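Dondus work table, large, brown top

Home > Workshop and office > Tables > Large tables

In stock. Collection from the yard or pallet delivery.

Big flat table for people who need a big flat table. Sorting, packing, model making, sewing, cutting out, kids' craft groups, whatever you've got. Plain brown top, no pattern, so small bits show up on it and you can find the thing you dropped. We've sold the Dondus since the old shop and it's still the one we point people at first.

What you get

Top, one piece, brown
Legs, 4, with levelling feet
Fixings in a bag, hex key included
Sheet of instructions (pictures only, fine once you turn it the right way up)

Doesn't include: bins, drawers, cable tray, lamp. See extras further down.

The top

Matt finish, wipes down with a damp cloth. Don't use scouring cream, it leaves a shiny patch and the patch stays. Felt tip comes off if you're quick. Superglue doesn't. Edges are eased over so you can lean on them for an afternoon without a line across your forearms.

Good for small parts. Buttons, beads, counters, game pieces, that sort of thing. They sit where you put them as long as the table is level, so do the feet properly. Put a marble in the middle and watch it, quicker than a spirit level. 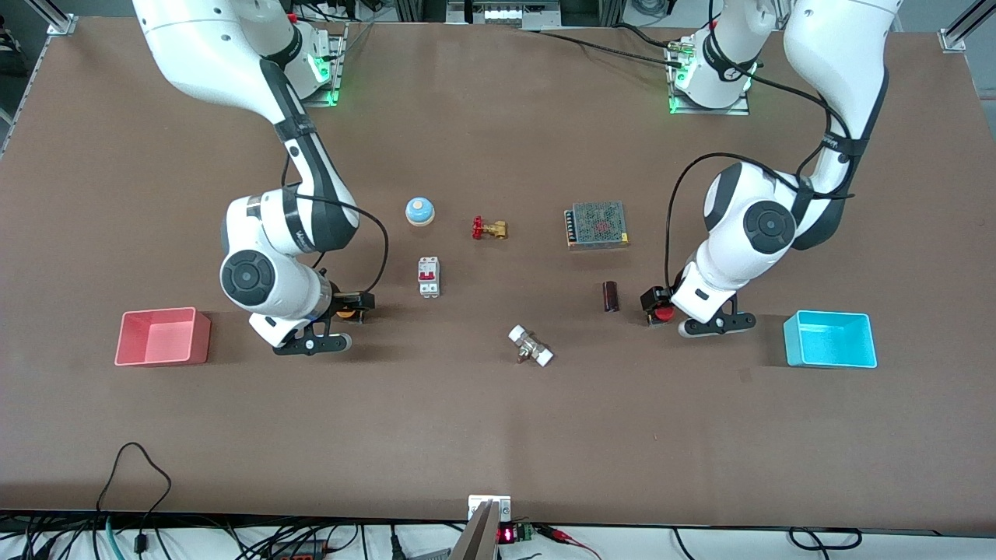

Clamping things to the back edge is fine, lamps, vices, small stands, up to 3 at once if they're spread out. Put a bit of scrap card under the jaws or you'll mark the finish. Drilling through is also fine but then it's yours, no returns on drilled tops. Go from the top side down, with a block held underneath, otherwise the underside splinters and catches on sleeves.

Cables: there's no cut-out. Most people run them along the back and leave them. If that drives you mad get the Revik tray, it screws on underneath and takes a fair bundle plus one extension block.

Putting it together

Two people. Lay the top face down on a blanket, legs on finger tight, then go round again with the key once all of them are in. Flip it together, don't drag it up on two legs. Takes Jannik 11 minutes, he's done a lot of them. Allow longer.

Check the bolts again after a month or so, they settle a bit. If it wobbles it's nearly always one foot wound out too far.

Extras

Revik cable tray, black or grey
Dener pick bins, small, sold in packs of 8, mixed colours (can't choose, sorry)
Demirtaş edge clamps, pair
Spare foot, each
Touch-up pen, brown, near enough match

The Dener bins are open fronted and stack. Get two packs if you're sorting anything with more than a handful of types, everyone comes back for the second one anyway.

Delivery

Kerbside only on the pallet, the driver wont bring it in. Have somebody there to help you lift. Measure your door before ordering, and the turn on the stairs if there is one. Top goes through most doors on its long edge. Collection any time before 4 in the afternoon, ring first so Eckhard can get it down off the rack.

Returns: unused, in the box, you pay the carriage back. Damaged in transit is on us, send a photo of the packaging as well as the damage, the carrier asks for both.

Customer comments

"Second one we've bought. First has had a club round it every week and still looks decent. Packaging was over the top." Aisyah Mandagi

"Bigger than I had in my head. Had to move the sofa. Keeping it." Svenja Wendt

"Solid. Instructions useless, rang up and got talked through it." Bastian Kuhlmann

Next lot due in September. A darker brown is comming with that delivery, same size, same price, ask if you want one put by.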